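Indoor Plant Swap: your questions

I look after the swap shelf at Clultthorpe, and I get asked the same things over and over, so I've finally typed it all up. Grab a cuppa!

Do I have to bring a plant to take one?
Nope. I'd love it if you did, but if you're just starting out, take one home and bring me a cutting when you've got one to spare.

What can I bring?
Anything that lives indoors and has roots on it. Please check under the leaves for mealybug first (I lost a whole windowsill to them last May and I'm still dirty about it).

How long can a plant sit on the shelf?
2 weeks, then I ring you. My extension is 162.

Do you take big ones?
If you can carry it up the stairs on your own, yes. Otherwise have a word with Lutz Janssen, who has the key to the goods lift and a very good trolley.

My leaves are dropping! Help?
Have you moved it lately? Little indoor trees sulk terribly when they change rooms. Leave it near a bright window, away from the heater, and stick your finger in the soil before you water. If the top 3 centimetres are dry, give it a good drink and let it drain.
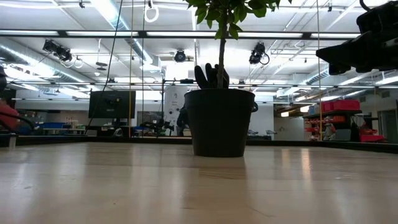

Clultthorpe Staff Garden Club

Should I repot it straight away?
I wouldn't. A small tree in a plastic pot is fine for ages, and I only go up a size when roots start poking out the bottom.

Can I wipe glossy leaves?
Yes, damp cloth, plain water. Skip the leaf shine, it's a sticky mess and the colour's no better for it.

Who do I ask about potting mix?
Benedikt Tiedemann. He keeps a bag under the sink and he's happy to share.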